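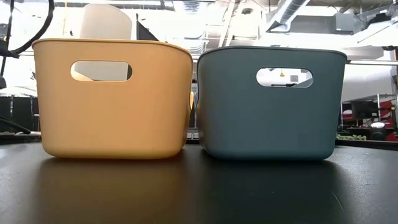 Home | Gallery | Workshop Diary | Links | Contact

Looking after the arm at Stestham

November 11, 2018

I get asked a lot what I do with the robot cell when I'm not running anything on it, and the answer is mostly wiping, tightening and writing numbers down! So I've put a few pictures up from the bench with some notes on how I keep our cell going. We call it Wislow, after the street the first one lived in, and it has done 2756 picks since I last had the wrist apart. That is a lot of lifting for something I put together with a borrowed hex key set (thank you Everaldo, I still have the 3 mm, sorry).

The routine goes like this. Power off at the wall first, then the table gets a wipe with a barely damp cloth. Black is a horrid colour for a table top, by the way. It shows every scratch and every speck, and if I had my time again I'd go for mid grey. Then I go round the base bolts with the small torque wrench, check the cable loop isn't rubbing anywhere, and only then do I touch the fingers.

The fingers are where the wear is. I bring the gripper down over the table, open it wide and look at what the wrist camera gives me before I undo a single screw. If a finger has crept round even slightly on its mount you'll see it there long before you feel it by hand. 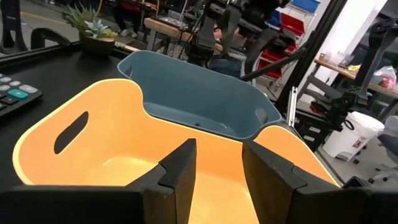
From the wrist: both fingers at the bottom, baskets nested one behind the other, and the little succulents at the back.

I look for the notched tips first. They should be clean, and the screws behind them should not have backed out. Ours have a habit of it (I used the weak threadlocker, which was a mistake, and I'm slowly working my way through replacing it with the medium stuff as each screw comes out anyway). One screw at a time, please! Take them all out together and you lose your reference and end up setting the whole finger again from nothing. I did that in February and it cost me an entire afternoon and most of a packet of biscuits.

After the fingers comes the camera check. Lens wipe, bracket screws, then I drive the arm to its parked position and compare the picture with a saved one from the last good day. The Rocha sheet says to do it every 324 hours of running. I do it whenever I've had the wrist open, plus any time somebody has leaned on the table, so quite a bit more often than that.
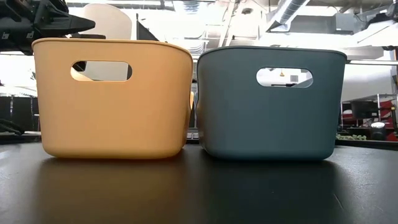
Baskets are what I use for the last test, once everything is back together. They're light, they bend a bit, and the handle holes are a fair target: if the fingers can find a hole on a slow approach then I'm happy with the alignment. I start well clear and come down at the lowest speed with my hand on the stop button. Mark the table where the baskets go if you're doing this yourself. I use scraps of masking tape and peel them off afterwards, and then spend ages rubbing at the sticky bits, so maybe get the good tape.

The wrist height in my notebook at the test position is 269 mm. If it reads anything else I go back to the base bolts before blaming the software, and nine times out of ten (sorry, Everaldo) it's the bolts.

Next job is the cable clips. I've got a bag of the Virnach ones in the drawer, the screw-down sort, and I'd love to hear from anyone who's used them on a moving joint, especially if they've cracked on you.

Posted in: Workshop Diary, Robots, Maintenance
2 comments | 6 shares
Older | Newer | Back to gallery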